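Why do wires wear plastic coats?

Electricity is a bit lazy. It likes the easy road. Metal is the easy road — copper most of all — so that's what goes in the middle of a wire. Plastic is a really hard road. Electricity mostly stays out.

So: metal inside, plastic outside. The plastic is called an insulator. Rubber is one too. Glass aswell.
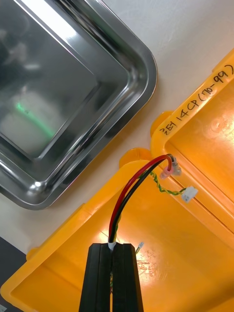

Colors help people keep track. Red and black are a common pair in things that run on batteries. Red for plus, black for minus. Not always tho! Grown-ups check before they join anything up.

What if the coat gets a rip? Bare metal can touch other bare metal, and the electricity takes a shortcut. That's a short circuit. Can get very hot, very fast.

Seen a cord with a crack in it? Don't touch. Tell a grown-up.

Try this — go round your room and look for 7 things with a cord. Just look!

Next time: Divina Tan on why magnets stick.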